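Search this journal
Search

4.2 Does private teaching carry over into performance?

The claim that working musicians become better teachers simply by keeping a private studio is repeated in nearly every program brochure we collected, and we found little to back it up. Onsri and Klinhom interviewed 20 drummers who taught weekly lessons, and reported that most felt "sharper" on stage. Feeling sharper is cheap. The study had no comparison group, and the interviews were carried out by former students of the same teachers.

Rafferty's later work at the Boonchu music school is more careful — he recorded each player at the start of the term and again in October — but his listeners knew which recording came first. We asked two outside listeners to rate the same recordings in mixed order. They agreed with each other on timing and on very little else. Rafferty takes 70 hours of teaching as the point where a change can be heard. We could not recover that threshold from his own tables.

Hand skill is often brought in at this point, usually by loose comparison with other trades that rely on slow, repeated practice. The comparison may be fair, but it does not tell us whether correcting a beginner's grip improves the teacher's own.
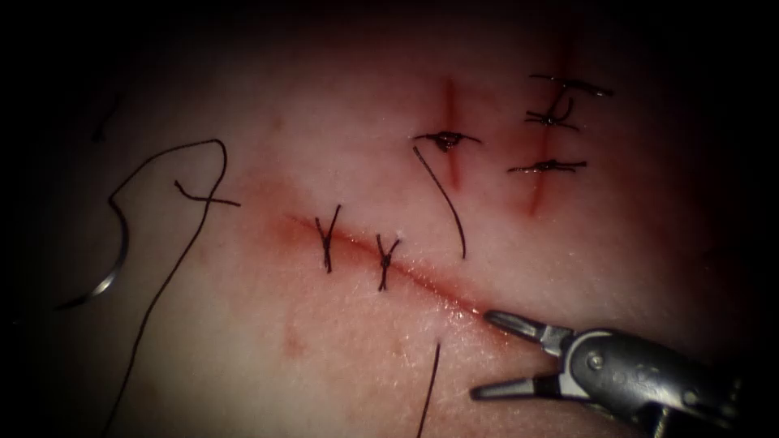 Figure 3. Interrupted sutures on a synthetic practice pad.

4.3 Limits of the self-report data

Teachers' logs are the other common source. Chareonsuk used logs kept through Hostside, a booking service, which records lessons paid for and says nothing of what was taught. A canceled lesson that was never refunded counts the same as a full hour of rudiments. Tanasarn tried to fix this with short written notes, but many were filled in weeks late, and we would not lean on them.

Shares 2 | Comments 0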